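Printer forum > Toner and ink > Refilled cartridge not recognised

Ziritz
Mar 4, 2019
Put a refilled black in the office laser and it says "replace toner" after 30 pages. Print looks fine. Is the chip the problem?

Gallegos
Yes. A refill needs a new chip or the old count carries over. They cost me 2 pounds each.
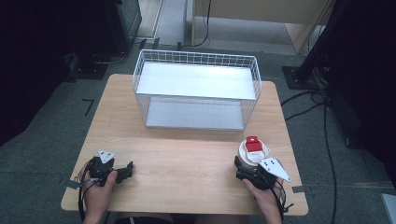

Colon
Not always. On mine you hold OK for 3 seconds and it carries on. I got another 300 pages that way.

Gallegos
Depends on the firmware. Mine stopped allowing that after the May update.

Colon
So don't update it.

Ziritz
Holding OK does nothing here. Ordered a chip.

Hestero
Wipe the contacts first, I'd say. Dry cloth, no spirit.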